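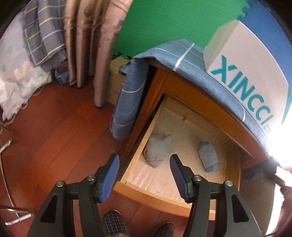 Fig. 1. Open drawer, two grey items, plenty of bare wood.

Household Textiles and Storage
Week 9 handout: The Small Drawer
Notes by Primo Bortolotti, Zororcombe Community College

Bring these notes on Saturday, along with one drawer's worth of socks. Clean ones. I shouldn't have to write that, but I have taught this unit before.

1. Where we got to

Last week we did the wardrobe rail and had a long argument about wire hangers, which I consider closed. This week is socks, a subject most textbooks dispatch in a paragraph and most households never settle at all.

2. Bundle or fold

Look at Fig. 1. On the left is what I call the bundle: crumpled, rounded and quite pleased with itself. The smaller one on the right is folded long and narrow, with a muted blue band across the lower end. Both look like socks and both are grey, or near enough (the folded one leans towards blue).

The usual bundle is made by turning one cuff over the pair. It keeps the pair together and can be thrown across a bedroom. It also stretches the cuff and rolls to the back of the drawer whenever someone opens it in a hurry.

The fold takes longer. Lay one sock on the other, heels matching, fold the toe end towards the cuff, then fold again if the sock is long. It sits where you put it and can be stood on edge in a row. In an empty drawer it will fall over, so don't judge the method until you have a few neighbours for it.

3. The drawer itself

Bare timber is fine for socks provided it's smooth. Run a hand over the bottom and along the side boards before anything woollen goes in. Rough patches get 800 grit and a wipe with a barely damp cloth. Liners are optional. The scented sort are banned from my classroom following an incident in December.

A cloth on top of the cabinet, like the blue-grey one with the thin white lines, will save the finish from cups and keys. Check that it doesn't hang low enough to catch in the top drawer.

4. Exercise

Work in pairs (yes, very good). One partner bundles, the other folds. Fill half the drawer each way, open and shut it ten times at normal household speed, then write down what moved. Swap and repeat.

5. Reading

Dudano, pages 107 to 112, on cuffs and elastic. Caputo is good on drawers and unbearable on everything else. The library copy is on the short loan shelf in Room 385.

Next week: fitted sheets. Eat beforehand.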